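### 4.3 Joining the two tube halves

The Gilside connector comes as two short grey halves. They push together end to end and hold by friction, so no glue or tape is needed. Do the joining on a plain, flat table with nothing else on it.

Before you start, check that both halves carry the same batch number (ours are marked 2499) and wipe the ends with a dry cloth.

1. Lay both halves on the table and look inside each one for dust or packing foam.
2. Pick up the first half by its middle. Keep clear of the last 18 mm at the joining end.
3. Pick up the second half the same way.
4. Bring the two ends towards each other and stop just short of contact. Look along the length from the side, then from above, and correct any tilt.
5. Close the gap slowly. The first few millimetres should go in with hardly any effort.
6. Push until the shoulder meets the rim.

**Caution:** Do not twist while pushing. Twisting scores the inside face and the joint will leak later on.

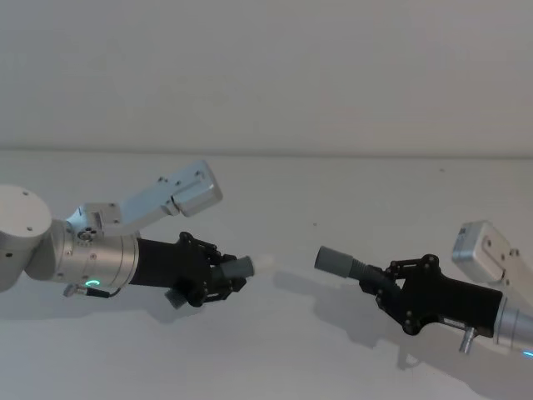

If the ends catch, pull straight back and go again from step 4. Forcing a crooked joint usually spoils both halves – replacements are ordered from Holroyd under part 121.

**Note:** A joint can be taken apart and remade up to 80 times. Keep a tally on the card in the lid of the box.

7. Hold the finished piece by one half and tug gently on the other. It should not move.
8. Set it down on its side and leave it there until you reach section 4.4.

Corrections to this section go to Kerubo Mutiso.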